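Britalari Two-Arm Kit: questions I get a lot

I'm Shobha, I put these kits together and I answer the email, so this page is pretty much my inbox with the hellos taken out.

What comes in the kit?
Two arms with a gripper each, a wrist camera for each gripper, the mounting rail, and all the cables and screws. You bring the computer and a sturdy table.

How long does it take to build?
My first one ate a whole weekend (I put a shoulder on backward, don't ask). Most people tell me some 13 hours, including snacks!

What should I try first?
Soft, light stuff that doesn't mind being dropped. Fake fruit is my favorite by a mile, and a basket to put it in gives you a nice simple job to practice.

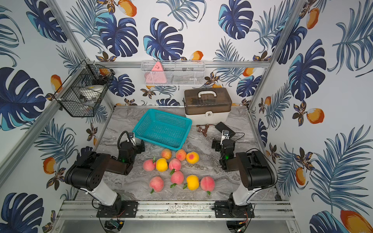 Once you're comfortable with that, mix up the colors and have the arms sort one kind out from the rest. It's harder than it sounds, and way more fun.

Can I buy just one arm?
Yep, it's the Masanja listing in the shop. You can add the second one later and it fits the same rail.

What if I break something?
Spare gripper fingers are cheap and I keep plenty. For anything electrical, write to Tumaini Nyaga on our repair bench and include your order number, please!

Do you ship outside the US?
Starting in September, yes. Canada first, then we'll see how the boxes hold up.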